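FOR IMMEDIATE RELEASE
May 2024

Clilludo Dental Opens Same-Day Denture Repair Bench on Lepik Street

Broken, loose and chipped dentures can now be fixed in our own building, usually before you go home

WELTBRIDGE – Hello from the second floor! My name is Soon-im Myung, I'm a dentist, and I own Clilludo Dental here in Weltbridge. I was told a press release ought to be written in the third person by somebody who sounds like a bank, and I tried that for an afternoon and gave up. So you're getting me, and I have news I've been itching to share: we've opened a denture repair bench right inside the practice. We're calling it the Promitz Bench, after the old Promitz shoe repair shop that used to have our downstairs space (people still come in asking about heels).

If you wear a full or partial denture, you probably know how this used to go. A tooth pops off while you're eating a sandwich. You call us, we see you, we take an impression if we need one, and then the whole thing goes in a box to an outside lab. You get it back in four days if you're lucky and eight if there's a holiday. In the meantime you're eating soup, skipping your card game and talking with your hand over your mouth. I've watched patients cancel trips over a broken clasp.

Last year we sent out 268 repairs. I went back through the log myself and it made me a little sick to see how many of them were small jobs. Cracks down the middle, one tooth off, an edge that had chipped when somebody dropped the thing in the sink. A trained technician with the right bench can do most of those in a couple of hours.

So I went and found a trained technician. Said Mansour joined us this spring after many years in full-service dental labs, and he now works in what used to be our supply room, with a window we had cut into the wall so patients can wave at him. He's quick, he's picky, and he'll come out and talk to you about your bite if you give him half a chance.

"I used to fix dentures for people I never met," Said told me when I asked him for something to put in here. "I had a slip of paper with a number on it. Now I can ask the person where it rubs, fix it, and have them try it in the chair. If it still rubs, I take it back and do some more."

How it works

Call us in the morning if you can. We keep repair slots open every weekday at 8:30 and 1:00, and if you get to us by one of those times with a simple break, we'll nearly always have it back in your mouth the same day. Bring every piece, even the tiny ones! Put them in a zip bag or wrap them in a damp paper towel. Please don't glue it first. I know it's tempting, and I know the tube says it bonds anything, but hardware store glue isn't made for your mouth and it keeps the pieces from going back together the way they should. Said spends more time getting old glue off than he does on the repair.

When you come in, I or one of my associates will look at your gums and check for sore spots, then Said takes the denture to the bench. You can wait here (there's coffee, and the chairs by the window are the good ones) or go run your errands and come back. We'll text you. Before you leave, we try it in, check how your teeth meet, and polish anything that feels sharp to your tongue.

Some jobs won't be same-day, and I'd like to be upfront about that. Metal frameworks that have snapped still go to an outside lab. So do dentures that have been broken and patched so many times that there's hardly any original material left. A hard reline, where we refit the whole inside of the denture to your gums, takes a full day, so we'll ask you to drop it off first thing. And if I look in your mouth and think the denture has simply come to the end of its life, I'll tell you, and we'll talk about it without any pressure.
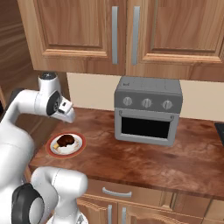 Relines are the part of this I'm most excited about, which probably says something about me. Your gums and the bone under them change shape over the years, and a denture that fit like a glove on day one can start to rock, click and rub. People blame the adhesive and buy a stronger one, and then they use twice as much. A reline often takes care of it. What a reline can't do is rescue a denture that's been warped by heat, and I see more of those than you'd think, nearly all of them from the kitchen. So please, if you take your teeth out while you're cooking, don't leave them on the counter next to a toaster oven like the gray one pictured, and don't rest them on top of anything that gets hot. Skip boiling water, too. Cool or lukewarm water in a cup with a lid, up on a shelf where the dog can't reach it, is a fine place for a denture to spend an hour.

What it costs

I hate price surprises as a customer, so I don't want to hand them out as a dentist. A simple crack or a single tooth put back is $95. Each extra tooth on the same denture is $30. A soft reline done at the chair is $210, and a full hard reline is $392, including the follow-up visit to adjust it. Those prices are posted at the front desk and they don't change depending on who's asking. Many dental plans pay part of a repair or reline, and our front desk will look yours up before we start, so you can decide with the numbers in front of you.

If you've never been to our office, you're welcome at the bench. You don't have to become a regular patient and you don't have to sit through a sales talk. We'll need a short health form and a quick look in your mouth, and that look is included in the repair price.

Why I cared enough to give up my supply room

We have 2,265 active patients at Clilludo Dental, and 815 of them wear some kind of denture. That's a big share of the people who walk through our door, and for a long time I think dentistry has treated them as finished business. You got your teeth, good luck, see you when something snaps. My own mother wore an upper denture for the last part of her life. She was a wonderful cook and she loved dried squid and hard pears and all kinds of things that are no friend to a denture, and whenever hers broke she simply stayed home. She missed my cousin's wedding over a front tooth. I was in dental school at the time and I couldn't do a thing about it from that far away.
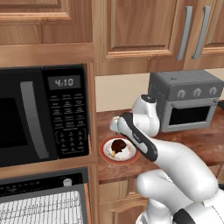 I think about that wedding a lot. It would have been a two-hour job, and she'd have been there in her blue suit telling everyone the food was overcooked. So when the lease came up and I had a choice between one more treatment chair and a repair bench, I took the bench. My accountant had some thoughts on that, and we're still speaking.

We're also adding a free denture check once a year for anyone who wears one, whether we made it or someone else did. It takes fifteen minutes. We clean the denture in the ultrasonic bath, look for hairline cracks you'd never spot at home, check the fit, and look over your gums, tongue and cheeks. That last bit matters. People with no natural teeth left often figure they can stop seeing a dentist altogether, and I'd really like them to keep coming, if only so somebody has a look at the soft tissue now and then.

A few things to do at home

Brush your denture every day with a soft brush and plain dish soap or denture cleaner. Regular toothpaste is too gritty and leaves scratches that hold onto stains. Fill the sink partway with water or lay a folded towel in it before you start, and the next slippery moment won't end in a phone call to us. Take the denture out overnight unless your dentist has told you otherwise, and keep it in water so it doesn't dry out. Brush your gums and tongue too, gently. And if a sore spot hasn't cleared up in two weeks, come in and let us look, even if the denture itself seems perfectly fine.

Please don't file it down yourself, either. I once had a gentleman bring me a lower partial he'd "touched up" with an emery board and he'd taken off the one part that was holding it in.

Come see the bench

The Promitz Bench is open now, Monday through Friday, on the second floor of our building on Lepik Street. There's an elevator around the back by the parking lot, and the front desk can buzz you in if the rear door is locked. In August we'll be holding an open house, with denture cleanings on the spot and Said showing how a repair is done from start to finish (he's been practicing his speech on the hygienists). We'll put the details up in our front window and on our website once we've settled on the day.

Caregivers and family members are very welcome to call on someone's behalf. If the person you look after lives in a nursing home or can't easily get to us, tell the front desk. For a plain crack we can often work from the pieces alone, provided one of us has examined the patient within the past year, and we're looking into a pickup run for the care homes on the north side of town.

About Clilludo Dental

Clilludo Dental is a general and family dental practice on Lepik Street in Weltbridge, owned by Dr. Soon-im Myung. The office provides checkups and cleanings, fillings, crowns, extractions, full and partial dentures, and now same-day denture repairs and relines at the Promitz Bench.

Media contact: Dr. Soon-im Myung, Clilludo Dental, Lepik Street, Weltbridge. Call the front desk and ask for me. If I'm with a patient, I'll call you back over lunch.

###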